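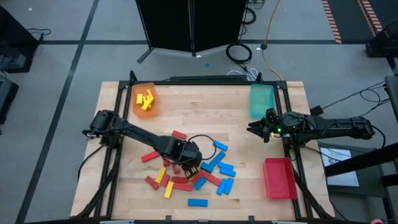

Block sorting at Furkthorpe – July gallery

The Furkthorpe set holds 500 blocks in a small number of colors. Sorting is done by color only, in small batches, and each color goes to its own bin. In this batch the yellow blocks have a heap in the orange bin at the far left corner, the teal and red bins are empty, and red and blue blocks are still loose on the butcher-block top. Bin color does not match block color. Labels were left off the bins, so the assignment is kept on a card in the Tilomport drawer.

Notes on the set

Blocks are plain rectangular pieces with no studs or joints. Chipped ones are pulled before a batch is poured out.

A batch is poured at the center of the table and left as it falls – blocks that land standing are left standing.

The orange and teal bins are translucent, and their fill level can be checked from the side. Wash by hand and air dry for 20 minutes before restacking.

Batches are logged by color and bin. Corrections to the log go to Xiaoyan Fu, bench 5.

Previous gallery: Menon tray inserts. Next gallery: Brurnelix storage racks.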